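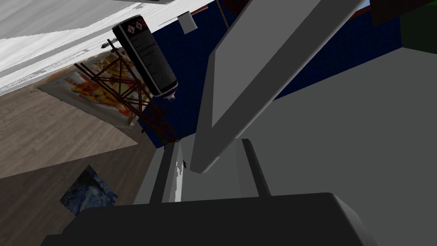

Montoya Neighbors Help Board - run by the Home & Kitchen Group

Sourdough starter smells like nail polish and won't rise - start over?

Posted by crumbandbutter

Hi all, and sorry in advance for the length of this, I tend to go on. I've been keeping a sourdough starter since early spring and for the first couple of months it was an absolute joy. It doubled every morning, it smelled a bit like yogurt, and I got some very respectable loaves out of it (and a few flat ones, but we ate those too, with soup).

Then in June we had that stretch of hot weather, and I went to stay with my sister for 11 days and left the jar on the counter. I meant to put it in the fridge. I had even written myself a note. When I got home there was a layer of gray liquid on top and the smell about knocked me over - like nail polish remover, really sharp. I poured the liquid off, stirred in some flour and water and hoped for the best. I've been feeding it every morning since, and it bubbles a little around the edges but it just will not climb the jar. It gets maybe a third of the way up by the afternoon and then goes slack and runny.

What I use is plain all-purpose flour, tap water, and a quart jar with the lid resting on top. I don't weigh anything, I go by spoons. I keep most of the old starter because I hate throwing it out, so the jar is pretty full at this point. The kitchen is warm, the window over the sink gets the sun until lunchtime.

Is it dead? Should I toss the whole thing and start again, or is there something I can do for it? I'm a bit attached to it, silly as that sounds. I'd also like to know if it's safe to bake with in the meantime, as I have family coming and promised bread.

Thank you so much to anyone who takes the time!

ovenmittens

Oh, please don't throw it out! It isn't silly at all to be attached, I've had mine longer than I've had my car and I'd be sadder to lose the starter.

What you have there is a very hungry starter. The gray liquid is called hooch, and it collects when the yeast and bacteria have eaten through the flour and are sitting around with nothing left. The nail polish smell comes from the same thing. Mine has smelled like that plenty of times, usually after a vacation or a busy stretch at work, and it has always come back. The things that would make me throw a starter away are fuzzy mold in any color, or pink or orange streaks. If you see either one, the whole jar goes in the trash and you wash everything well. From what you've written, I don't think that's what you've got.

Now for the part you won't like, and I say this kindly: you're keeping too much of the old stuff. If the jar is nearly full and you add a few spoons of flour, that's a tiny snack for a huge crowd. They go through it in a couple of hours and then you're back to slack and runny, especially in a warm kitchen. It feels wasteful to discard, I know, but it's the one thing that will turn this around.

So this is what I would do. Get a clean jar. Put one spoonful of the old starter in it, and I do mean one. Add 2 heaped spoonfuls of flour and enough water to make it like thick pancake batter, thicker than you think. Scrape down the sides, put a rubber band around the jar at the level of the starter so you can see what it's doing, rest the lid on and move it out of that sunny window. Do the same thing again in the evening. Then again the next morning, and so on, always starting from just one spoonful. Set the rest of the old jar in the fridge as a backup in case something goes wrong, and label it so it doesn't end up in somebody's gravy.

I'd give it 5 days of feeding twice a day. You may see nothing much for the first day or so, and then one morning it will be right up over the band and you'll be so pleased. The smell changes first, in my experience. It goes from sharp to sort of fruity and then back to yogurt.

If you can get hold of a bag of whole wheat or rye, swap one of the spoons of white flour for that. There's more in it for the yeast to feed on and mine always perks up. I buy the stone-ground whole wheat from Kendov when the corner store has it, but any kind will do, and there's no need to go anywhere special for it.

About the discard - if it still smells like nail polish I wouldn't cook with it, only because you'd taste it. Once it smells nice again, it makes lovely crackers. Flour, a good pour of olive oil, salt, rosemary if you've got it, rolled out as thin as you can manage and baked until they're brown at the edges. My kids fight over them. Pancakes are good too.

For the family visit, if it's coming up fast, I would cheat. Make your usual dough with a spoonful of the starter for flavor and a pinch of store yeast to do the lifting. I've served that to people who bake themselves and they asked for the recipe!

Plolness_baker

just start over its flour and water. takes a week or two

slowrise_at_fitard

I agree with ovenmittens on nearly all of it, so I'll only add a couple of things.

Do think about getting a kitchen scale. I held out for years (my mother never owned one and her bread was wonderful) but spoons of flour vary so much depending on how you scoop, and once I started weighing, my starter got a lot more predictable. I feed mine equal weights of flour and water. A big loaf for us takes some 700 grams of flour, and with spoons and cups I was never anywhere close to the same dough twice. A cheap scale is fine.

The other thing is your water. Ours here in Fitard has quite a strong chlorine smell in the summer, and I let a pitcher stand out overnight before I use it. I can't swear it makes a difference. Some of my neighbors use it straight from the tap and their bread is every bit as good as mine, so take that for what it's worth.

On the heat, I'd look for a cooler corner. A low cupboard away from the stove works well for me, or the bottom shelf of the pantry. And when you go away next time, feed it, leave it out for an hour, then put it in the fridge. Tape your note to the front door - that's where mine goes, right over the lock.

crumbandbutter

Thank you all, this is so kind. I've put one spoonful in a clean jar with some rye I found at the back of the cupboard and the rubber band is on. The old jar is in the fridge with a label. I'll try the pinch of yeast for the family loaf, and I'll come back and post how the starter is getting along. Ovenmittens, how hot do you have the oven for the crackers?

ovenmittens

350, and keep an eye on them after the first ten minutes, they go from pale to burned very quickly. Good luck!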